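Anreise und Rundgang: unser Besuch bei Avcı in Bridberg

Eingestellt am 22.09.2021

Wer von Venbridge kommt, nimmt am besten die Landstraße und bleibt nach dem zweiten Kreisverkehr einfach rechts (wir sind natürlich erst einmal geradeaus gefahren und standen auf dem Hof einer Gärtnerei). Nach dem Bahnübergang sind es noch 300 Meter, dann kommt links die Einfahrt.

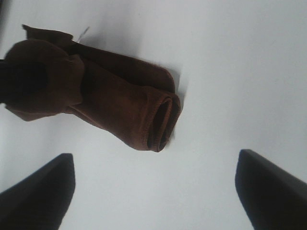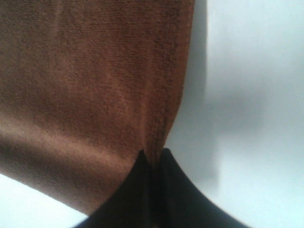
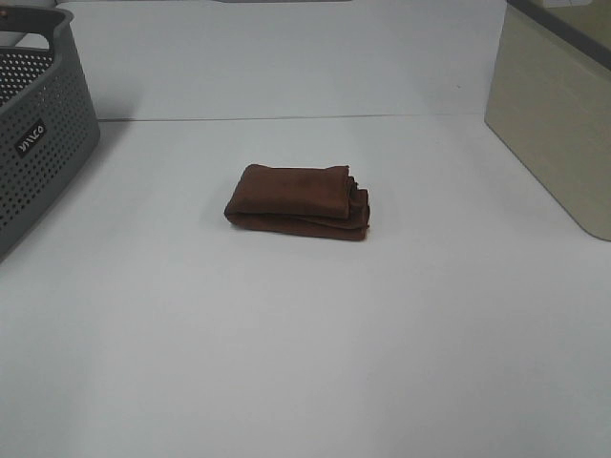
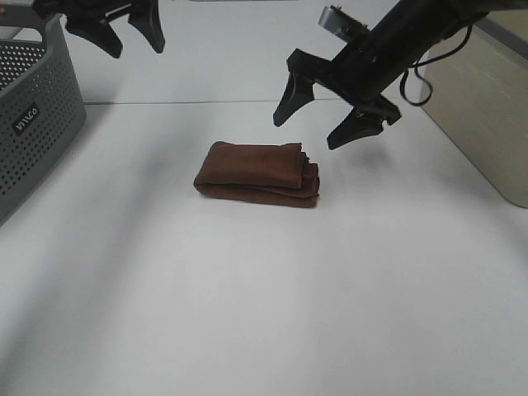

Bridberg, beim Tag der offenen Tür. Auf dem dritten Bild das braune Tuch, gefaltet.

Geparkt haben wir auf der Wiese hinter Halle 4, und das ging wunderbar, obwohl laut Begrüßung 800 Besucher angemeldet waren! Wer lieber mit dem Bus fährt: Die Linie 108 hält direkt am Tor, allerdings nur in Fahrtrichtung Bridberg. Zurück muss man über die Straße und ein gutes Stück den Berg hinauf, mit Kinderwagen ist das kein Vergnügen.

Der Rundgang begann mit Kaffee und einem ganz vorzüglichen Pflaumenkuchen, von dem ich mir, ich gebe es zu, ein zweites Stück geholt habe. Danach ging es in kleinen Gruppen durch die Hallen, und zum Schluss wurde noch Umow vorgestellt, der neue Zubringer, der ab März zwischen dem Bahnhof Venbridge und dem Gewerbegebiet pendeln soll. Man bestellt ihn telefonisch, eine Stunde vorher reicht. Für uns, die wir sonst immer jemanden zum Fahren überreden müssen, wäre das eine feine Sache.

Auf dem Heimweg haben wir die Umleitung über die alte Brücke genommen, sehr schön am Fluss entlang, aber bitte langsam fahren, es ist dort wirklich eng.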